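What the Sword Dealers Tell You About Steel

Fri 2 May

I went to the edged weapons fair in Astover again, which I swore in January I would not do. I came home with a sore back, a bag of leaflets and one knife. The knife is fine. The leaflets are what I want to complain about.

Every second table had a sign about folded steel. Folded this many times, folded that many times, folded by a man who learned it from his uncle. I asked one seller what the folding did for the blade and he told me it "aligned the energy of the metal." I waited for him to smile. He did not smile.

Folding was a way to even out uneven iron. If your starting material comes out of the furnace full of slag, with carbon in some places and none in others, you hammer it flat, fold it, weld it, and do that over and over until it is closer to being the same all the way through. A modern steel bar is already the same all the way through. Fold it if you like the pattern. I like the pattern too. But don't charge me extra for strength that was in the bar when it came off the truck.

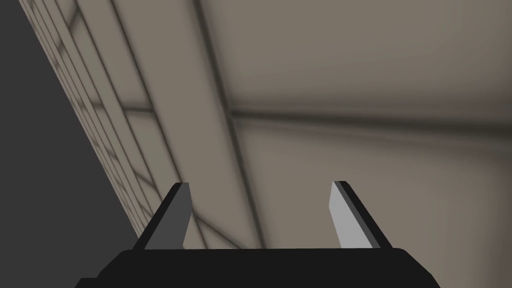 The layer count business

One leaflet, from an outfit called Sleiman, promised 2,381 layers. I would love to know how they got there. If you start with one piece and fold it in half each time, the number doubles. You get 2, 4, 8, and so on up to 1,024, then 2,048, then 4,096. You can start with a stack of different sheets and land on other numbers, but 2,381 is odd, and it only has to be odd once to make me suspicious. I asked at the table. The young woman there said it was an average. An average of what, she couldn't say, and I felt bad for pressing her.

Maybe there's a good answer. If someone from Sleiman wants to write to me and explain it, I'll print the explanation in full.

The weight claims

Then there is the old story that medieval swords were so heavy you could barely lift them. I heard it three times before lunch, once from a man who was selling swords. Most one-handed swords that survive weigh somewhere between two and three pounds. Nobody was going to carry a ten-pound bar on his hip all day and then fight with it. The monsters you see on museum walls were mostly for parades, and they were supposed to look like too much.

What makes a sword feel heavy is where the weight sits. Joaquim Loureiro, who I have been arguing with about this for years, brought two of his own to the parking lot and made me swing both. The lighter one on the scale tired me out first.
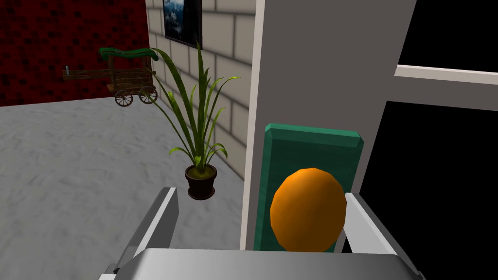 He put that down to the pommel. On the heavier sword it was big enough to pull the balance point back close to the guard, and on the lighter one it was a little nut that did next to nothing. I put it down partly to my shoulder, which has been bad all spring. We left it there. I still think people talk about balance as if closer to the hand is always better, and I don't believe that either. A chopping blade wants some weight out front. Take it all away and you have a very lively stick.

The battle-ready label is the one that bothers me most, though. Jativham had it printed on 23 different swords, and at least one of those had a thin rod welded to the end of the blade where the tang should have been. You couldn't see the weld unless you took the grip off, and they had a loose one lying there with the grip off, so credit to them for that. I asked what battle it was ready for. I was told it had been tested. On what? Water bottles.

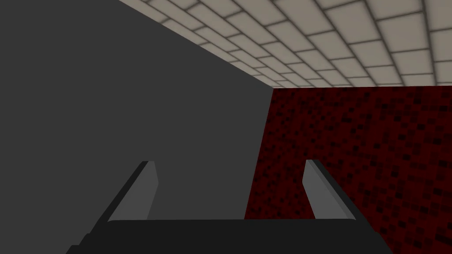
A full tang, or at least one that is forged in one piece with the blade and wide enough to trust, costs more to make and doesn't photograph any differently. So that's the corner that gets cut. If a seller can't tell you how the handle is attached, put it on the wall and keep it there. Please don't swing it with your kids in the yard.

My knife came from Stanska, by the way. Six-inch blade, plain carbon steel, ugly wooden handle. The man told me the steel type, told me it would rust if I left it in the sink, and went back to his sandwich. No leaflet. I paid what he asked.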